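Ticket 204: Sourdough starter stalled
Opened by Poppy Goodall, 2025-07-14

Day 12 and my rye starter has quit rising, but it still smells amazing! 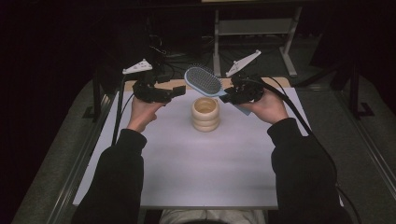
How often should I feed it?
Twice a day while the kitchen is warm, equal weights of flour and water.

Update from Poppy: switched to two feeds and moved the jar off the windowsill.
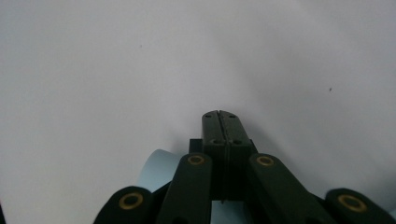

It doubled overnight, bubbles all the way through! Baking tomorrow. Please close, and thank you Freya!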